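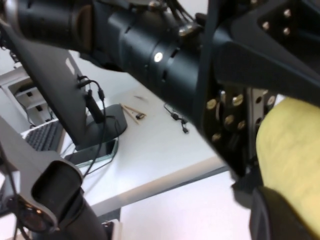 4. Collecting the demonstrations

It is common to treat the gathering of examples as a solved step, described in a paragraph and followed by many pages on the model. We did this ourselves in the first report on Daltska. Having now gone back through the recordings, we think that the paragraph hid most of what decided the results, and this section is longer for that reason. It sets out what was recorded, who recorded it, and which claims we no longer feel able to make.

4.1 Task and operators

The task is to pick up plastic cups from a table and place each one upside down on a post of a drying rack. We chose it because it was said to be easy. The rack has four posts, the cups are tapered and light, and success can be judged by eye. A person does it without thinking. The earlier Bedley recordings used the same task with a different arm, and we had hoped to pool the two sets. We have dropped that plan, for reasons given in 4.4.

All examples were recorded at Brillthorpe by 2 operators, Raluca Roman and Vasilică Rusu, in 13 sessions. Mingxuan Xu prepared the table between trials and labelled the outcomes. The set was closed on 21/08/2024 and nothing has been added to it. A few trials were taken out afterwards where a camera had stopped writing to disk.

The operators were told to work at a comfortable pace and were not told what order to take the cups in. The written instructions said that the order should vary "naturally". We would not use that word again. Left to choose, each operator settled into an order and kept it, and the order differed between them. A learner trained on the pooled set is therefore shown two habits and no indication of which one it is supposed to be following. Whether this matters depends on the learner. Our point is that the set was described in the first report as varied in order, and the variation in it is almost entirely the difference between one person and the other.

Roman also corrected small errors as she went, nudging a cup that sat crooked on its post. Rusu tended to let go and move on. Both kinds of trial carry the label "success" if the cup stayed up. We had planned to study recovery behaviour with this set, and on reflection what we would have been studying is Roman.

4.2 Cameras and the layout of the table

Each trial was recorded by a fixed camera that looks at the table and by a small camera at the wrist. The fixed view was meant to hold everything the task needs. It mostly does. In Figure 2 the blue rack stands right of centre towards the back, a green and a blue cup are close together to its left, and a yellow cup is well away from it on the other side. A pink cup lies partly outside the view. None of the four is on the rack.

The pink cup deserves more attention than we gave it. The placement rule allowed a cup anywhere the arm could reach, and the arm can reach further than the fixed camera can see. We accepted this on the grounds that the wrist camera would make up the difference. That argument holds for a cup the arm has already turned towards. It is of little use at the start of a trial, when the learner has to decide where to go, and the wrist camera may be looking at some other part of the room altogether. An operator standing at the table can see the whole of it at any time, so an example can show the arm setting off with confidence towards something that hardly appears in the recorded input. A learner can copy such a movement only by guessing. If it guesses well, the likely cause is that the cups were set out in too few ways.

We believe they were. Xu worked from a sheet of 10 starting layouts. The sheet was meant as a minimum and became the whole list. Cups were swapped between positions, and the positions themselves moved a little from trial to trial because they were set by hand, but the rack hardly moved at all. A policy that ignored the rack and drove to a remembered point in space would do better on our test than we would like. We ran no test that could have caught this, and the published success rate for Ene should be read with that in mind.

The background is also plainer than it will be anywhere else. A white table against a white wall makes strongly coloured cups easy to pick out. We said before that the plain setting let us "isolate the manipulation problem". A less generous reading is that it took away a good part of the problem and we then reported on what was left.

Figure 2. Fixed view of the table with the rack and cups. The pink cup at the right is only partly in view. 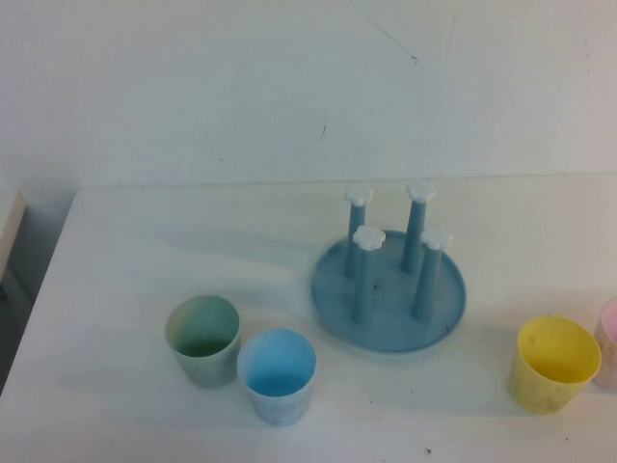 4.3 What the wrist view does and does not record

The wrist camera is often credited with the gains seen when it is added to a fixed view. We found such a gain too, and we are unsure what to make of it. For much of a trial the wrist picture holds very little. Close to the table it can be filled almost entirely by a pale surface, with the object of interest squeezed in at one side.

Figure 3 is such a case. A yellow-green rounded object enters from the right, and a black gripper finger covers part of its lower left. The rest is white table with a few dark specks. We asked Roman, Rusu and Mehrangiz Nazari, who had not worked on the recordings, to say from wrist pictures of this kind whether the finger was touching the object. They disagreed often, and were honest enough to say that they had been guessing. Played as a sequence, the same moments were much easier to judge. The contact labels in the first report were made from single pictures. We have withdrawn them.

There is a second difficulty, and it is less comfortable. The specks on the table stay put from one trial to the next unless the table is wiped, and so do smudges. At close range they are among the few features the wrist camera has to work with. A learner has no reason to prefer the curved side of a cup over a mark that happens to lie near one of the usual cup positions. Emilian Cârstea suggested training with the marks painted out of the wrist images. We tried it on a small part of the set, and performance fell slightly. The fall may come from the painting, which leaves soft patches of its own, or from the loss of marks that the policy had been leaning on. We cannot separate the two with the data we have, and we mention the trial only so that others do not have to repeat it in the same unhelpful form.

Cleaning the table before every session would be the obvious remedy. It was in the protocol. The session notes show that it was done at first and then rarely — nobody was checking, and a few specks do not look like a fault in a recording.

4.4 Outcome labels and pooling

An example was labelled a success if every cup the operator had tried to place was on a post when recording stopped. The rule says nothing about cups the operator chose to leave, and it says nothing about time. A trial in which a cup was picked up, dropped, picked up again and placed counts the same as a clean one. We do not think this is wrong, but it means that "successful demonstrations" covers trials that a reader would probably not picture on seeing the phrase.

Nazari relabelled part of the set from video, without access to the original labels. Most disagreements concerned cups that leaned on a post without being fully down. Xu, standing at the table, had called these successes because the cup did not fall. On video they look doubtful. We kept Xu's labels and have marked the disputed trials, so that anyone who wishes to take the stricter view can do so.

As for Bedley, its labels were made by the operator at the end of each trial, with no second reading, and failed trials were deleted on the spot. Pooling it with the present set would join recordings that were filtered in different ways. The combined number of examples would have looked better in a table. It would also have meant nothing in particular, and in January we decided against it.

4.5 Points raised by readers of the draft

Several colleagues read an earlier version of this section and asked why we had not simply thrown the set away and begun again. Part of the answer is cost. The other part is that we do not believe a second attempt under the same habits would have come out differently, and we wanted the habits written down first. Two of the more pointed exchanges are given below in shortened form.

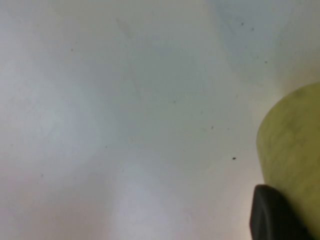

Would a larger number of demonstrations have fixed these problems?

More of the same would have left them in place. The order of the cups came from the operators, the positions came from a sheet, and the rack hardly moved. Repeating that many times over gives a learner more practice at our habits. We would sooner have fewer trials with more operators, a rack that is moved every time, and a layout drawn by a program and followed to the letter.

Why, then, should anyone believe the comparison between the fixed view alone and both views together?

It can be believed within limits. Both versions were trained on the same trials and tested on the same layouts, so the difference between them is not an effect of the labels. What it shows is that the wrist view helped on this table. We had written that it helps the policy to see contact, and we have taken that sentence out of the abstract, since the gain could as easily come from marks on the surface. A test on a freshly cleaned table with the rack in a new place would settle some of this. It has not been run.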